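Boletim da casa – 25 Dec 2020

Arrumação da sala de trabalho: chão, cabos e cadeiras

A sala do fundo esteve fechada durante parte da semana e volta a abrir na segunda quinzena de janeiro. Thu Mạch ficou com a lista das tarefas e pede que cada pessoa leia a parte que lhe diz respeito antes de regressar.

O chão foi a primeira preocupação. As tábuas compridas, em tons misturados de castanho e cinzento, disfarçam bem o pó e disfarçam mal os riscos. A partir de agora aspira-se duas vezes por semana e passa-se um pano bem torcido, sempre no sentido das tábuas. Não se usa cera. Para as manchas secas há um frasco de Plistel no armário do corredor, com as instruções coladas atrás.

As cadeiras de escritório ficam na sala, mas não se arrastam de lado. Sang Đinh viu as rodas de 11 cadeiras e tirou cabelos e linhas de quase todas. Quem deixar panos ou roupa em cima dos assentos deve levá-los ao fim do dia – o que lá estiver na sexta à noite vai para a caixa da entrada.

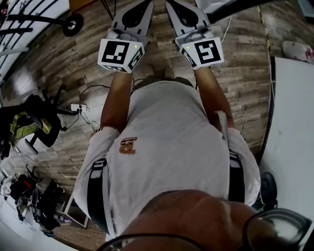
O chão de tábuas da sala, com a cadeira preta e a extensão branca à esquerda.

Quanto aos cabos, a regra é simples. As extensões encostam à parede e os fios finos juntam-se com fita de velcro, nunca com fita-cola, que deixa resíduo na madeira. Os cabos pretos que tenham de atravessar a zona de passagem levam uma calha por cima. Há sete calhas por distribuir e Sang Đinh corta-as à medida com a Dremel, se lhe disserem o comprimento até quarta-feira.

Os suportes com rodas arrumam-se junto à parede branca. Se uma roda prender, não se força: põe-se uma etiqueta e avisa-se a Thu.

Falta ainda decidir sobre o tapete para a zona das secretárias. Temos um orçamento da Plusus, sem colocação, e esperamos outro. O assunto volta a ser falado em maio, quando houver verba. Até lá, pede-se calçado limpo dentro da sala e sacos pendurados nos ganchos, fora do chão.

As etiquetas e o velcro estão na segunda gaveta do móvel da entrada.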